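The Velico Comes Back for One Night and Forgets the Encore 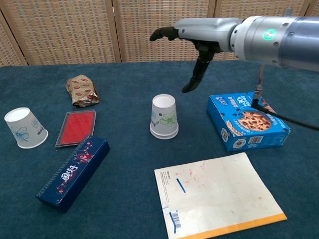

The doors were supposed to open at seven. By twenty past, the line ran from the box office of the old Velico Theater, past the nail salon and the place that fixes vacuum cleaners, and around the corner to where the food trucks were already selling a nine-dollar grilled cheese to people who had eaten dinner. Everyone was in a terrific mood. It takes a particular kind of rock fan to stand in drizzle and be told by a teenager in a headset that there's "a thing with the breakers," and to cheer.

Ferrand hadn't played in front of anybody in six years. In that time they broke up twice, once by press release and once by accident, when the bass player mentioned it in a podcast about sourdough. There was a solo record, which I own and have played. There was a lawsuit over the van. And then in September a poster went up in the window of the record shop on Denix Street, black letters on yellow paper, with the date and the word FERRAND and nothing else, and the 768 tickets were gone before I'd found my credit card.

I got in because a reader of this newsletter broke her ankle. She knows who she is, and she's getting a T-shirt.

The Velico, for those who moved here recently, is the reason some of us never moved away. It has a sloped floor, which means that by the third song everyone over forty has slid gently into the orchestra pit. It has a balcony with 200 seats, maybe half of which fold the way a seat should. The ceiling is painted with clouds, and someone in the seventies added a blimp. When it closed, there was talk of a climbing gym, then of condos, then of a climbing gym with condos. Now it has a new boiler, a new sound desk and the same carpet, and if you stand still on that carpet for too long it tries to keep your shoes.

Mindora opened. I'd been told they were a shoegaze band, and I can confirm there were shoes. Four very young people stood in a row and made a noise like a car wash heard from inside the car, and I enjoyed it more than I expected to. Their singer thanked us between every song in a voice so small that the man next to me kept shouting "What?" He wasn't heckling. He wanted to know. They did a half hour, unplugged their own gear, and carried it off through the crowd, saying excuse me.

Then came the wait. The house music was one side of one album, and we heard it twice. A roadie walked on, tapped a microphone, said "two" and left. Another one came and taped down a set list, and the front row took pictures of it with such concentration that he taped down a second one, for the band.

When the lights finally went, Trinidad Marquez walked out alone in a raincoat, sat down at a piano I'm fairly sure she had never touched on any Ferrand record, and played "Low Bridge" so slowly that it took most of us until the second verse to figure out what we were hearing. You could feel it travel back through the room, row by row. A woman near me said a word I can't print and grabbed the arm of a stranger, who let her.

I'd like to report that it went on like that. What happened instead was a rock show, with all the usual parts. The guitars were too loud for two songs and then too quiet for one. They played four new ones in a row, which is two more than the law allows, and you could chart the public mood by the length of the beer line. The third of them is very good, though. It has a chorus that goes up when you think it's going down, and a drum part that sounds like somebody dropping a tray on purpose. I don't know the title. Marquez introduced it by saying "this one's about my dentist," and I choose to believe her.

She still doesn't move much. She plants her feet and sings at a spot above the exit sign, and every so often she looks down at the crowd as if we'd come in while she was on the phone. It was thrilling when she was twenty-six and it's better now, because the voice has dropped and gotten some gravel in it, and the sarcastic songs don't sound all that sarcastic anymore. "Nice Car" used to be a joke about an ex-boyfriend. Last week it was a song about a car, and two men behind me cried.

The last half hour was the one we'd paid for. "Paper Route," "Ohio Again," the one with the whistling. The balcony stamped until plaster dust came down through the follow spot, and I thought about the new boiler and then about the old joists. They finished on "Kitchen Radio," stretched out past ten minutes, the bass player grinning like a man who has never been on a podcast in his life. Then they put their instruments down and walked off, and the house lights came up almost immediately.

We stayed, naturally. We clapped and stamped and did the low hooting thing. A full five minutes of this, until the teenager in the headset came out and explained that the band had thought there was another song first, and were in the van.

It's a 60-minute drive to their next stop, I'm told, and I hope they argued the whole way there.

A few bits of business. The Velico has shows booked through the spring, and the listings are up in the lobby and at the record shop. The next one is 28th October, a soul revue with a nine-piece band and, according to the flyer, "capes." Standing tickets are at the door only. Seats in the balcony can be reserved, and I'd ask for something on the left, where the hinges are.

The record shop also has the reissue of the first Ferrand album, the one with the dog on the sleeve, in a pressing of 900. Mine skips on side two in exactly the same place my old copy did, and I'm keeping it.

If anyone picked up a gray wool scarf near the merch table, it's mine. Write to the usual address.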